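Marcela Vondráček on building Cistell, and why menopause care starts with a longer appointment

Sep 29, 2023

Marcela Vondráček spent most of her thirties working in hospital scheduling. The job taught her how appointments get made and, more to the point, how short they are. Cistell, the menopause care company she started with physician Amber Segers, grew out of a complaint she heard from patients again and again.

“Women would call back the same afternoon,” she said. “They had been in the room for seven minutes and hadn’t gotten to the thing they came in for. Then they wanted to know when they could come again, and I had to tell them June.”

Cistell offers first visits by video that last most of an hour. Patients fill out a symptom history beforehand, and a clinician reads it before the call. Segers wrote the original questionnaire, which had 71 questions. It has since been cut down.

“Amber wanted everything in there,” Vondráček said. “I understood why. But we were losing people on the sleep section, and sleep was the reason half of them had signed up.”

The company’s first office was two rooms above a dental supply store. It now has a clinical team of five, led by Segers, and Griet Geerts runs patient support. Geerts answers many of the messages herself, and most are about insurance.
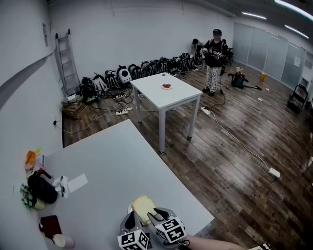

Vondráček said coverage has been the slowest part of the work. Some plans pay for a visit but not for the follow-up, and others want a diagnosis code that doesn’t fit a woman who is still having periods. Cistell posts its cash price on the sign-up page so that patients know the cost before they talk to anyone.

“I don’t love that we have to do it that way,” she said. “I’d like the price to be a copay and that’s it. We’re in talks with two regional plans and it moves at the speed it moves.”

Asked about hormone therapy, she referred the medical side to Segers, who joined the call for a few minutes. Segers said many new patients arrive having been told no years earlier, often without being told why.

“Sometimes no is the right answer,” Segers said. “A patient should still hear the reason. And her history may have changed, or the options may have, so it’s worth asking again.”

Cistell doesn’t sell supplements, though Vondráček said she gets offers to do so every week. She turned down an early investor over it. “He had a whole slide on gummies,” she said.

The next project is a program for employers, which Ezequiel Salcedo was hired to run. Four companies have signed up for the first round. Employees will be able to book without going through human resources, and employers won’t see who has used the service.

“That was the first question from every focus group,” Vondráček said. “Does my boss find out? So we settled that before we built the rest.”

The employer program opens to new companies early next year.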